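Storage Project Report: Sorting Wooden-Toy-Sized Blocks in One Big Bin
Course group: Suderine
Written by Máté Vörös
14 January 2024

So my half of the project was the blocks. The other half (labels, shelf plan, the big spreadsheet) is in the Katier group's report, so go read that if you want the shelf side of things. I got the fun part!

Quick background. Our activity room had blocks in every drawer, and the full inventory from July came to 1,673 pieces across all the sets. We wanted to find out if one wide open bin works better than a stack of small boxes when people need to grab a certain color fast. I was on team small box at the start and said so pretty loudly at the first meeting, which Fostovberg (that's our nickname for the shelf team) still brings up.

The bin I picked is a big gray one with sloping sides and no lid. It's pretty beat up. The bottom is scuffed and one panel is covered in scratches, but it sits fine on the light wooden table and you can see into it without leaning over much. I kept each round small on purpose, just reddish-brown blocks and dark green ones, because with a full bin you spend all your time digging and you can't tell if the color or the pile is slowing you down. 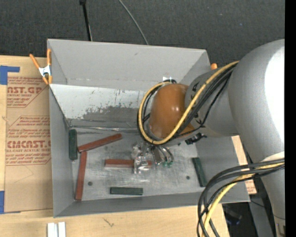 Figure 1. Red and green blocks in the gray bin, with the greens out along the sides.

I really like how the colors sit against the gray. The reds jump out right away, even when one is partly covered. The greens are dark enough that they sort of sink into the shadows for me, especially when they end up against a wall, and my notes from the early rounds are full of grumbling about that. I also wrote down which way each block was lying. A long block standing up along a wall was a pain to get hold of compared with one flat in the middle of the floor, and I hadn't planned for that at all when I wrote the proposal.

We did 100 rounds with the bin and then 34 more after I changed how the blocks went in, so 134 total. For the first batch I tipped them in any old way. For the second I laid them down by hand, which took longer to set up (my back was not happy) but made the rounds much easier to compare. If I did this over I'd start by hand from round one and skip the tipping.

My pick for the room is the wide bin for the long blocks and the small boxes for everything tiny. The Cozma set has little corner pieces that would just vanish in a bin this size. I'd also like to try a pale liner so the green ones show up better, and maybe a second bin so the colors can be split up from the start.

Still to do: type up the round sheets, return the two borrowed boxes, and ask the shelf team how wide their bottom shelf is before we promise them the bin will fit.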